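Gathering Examples: Notes for the Second Half of the Unit
Skiltum Short Course in Robot Learning
January 9, 2024

Okay, so we've done the maths side (mostly!) and now we get to the part I like best, which is where the examples come from. You hold the grippers yourself, you do the job the way you'd like the robot to do it, and the cameras record it. Have a look at these before you read on. 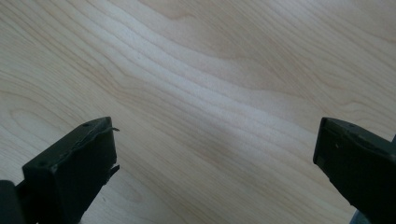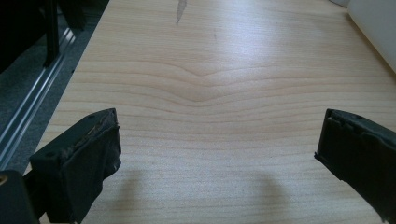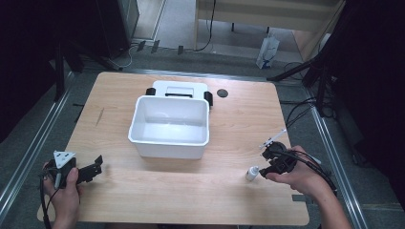
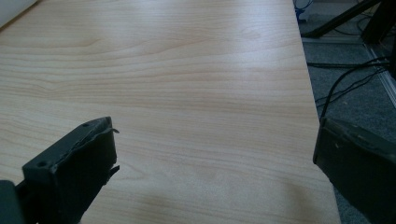

Figure 1. Working with the hand-held grippers. The first, second and fourth pictures come from cameras on a gripper, the third from a head-height camera.

I want you to spend a minute on how different those views are. In the third one you get both hands, the white bin, the little bottle with the pointed cap and a fair bit of the room. In the other three you get two black fingers, open, and a lot of wood grain. A learner that only has the gripper view has no idea where the bin is until somebody points the gripper that way, so the order you look at things in becomes part of the example. I didn't appreciate that at all when I ran my first set last June and I had to redo most of it.

Also check the finger pads. In the second and fourth pictures there's torn padding along the left finger, and those fingers sit in the gripper view the whole time. If you swap the pads halfway through a set, write it in the log! Same goes for moving a lamp, as you can see how much glare a pale tabletop throws back in those same two.

What I'm asking for

Each pair collects 200 examples of the Rolstead task. An example starts with both grippers open and nothing held, and ends the same way. Keep your speed steady, a bit slower than feels natural, and don't pause to chat in the middle (I can always tell). If you fumble and recover, keep it and tag it "recovery". If you drop something on the floor, bin that one and start over.

Pooled across the class that should give us 2,000, and we'll hold 190 back for testing. Please don't go peeking at the test ones while you're tuning, however tempting it gets.

Upload to the Clendus folder at the end of your session, log sheet included. Pairs on the Ehlers bench need to copy theirs over by hand, sorry, I'm still sorting out the network there.

For next week, read the section on matching up timestamps and bring one example you think is bad, with a sentence or two on why.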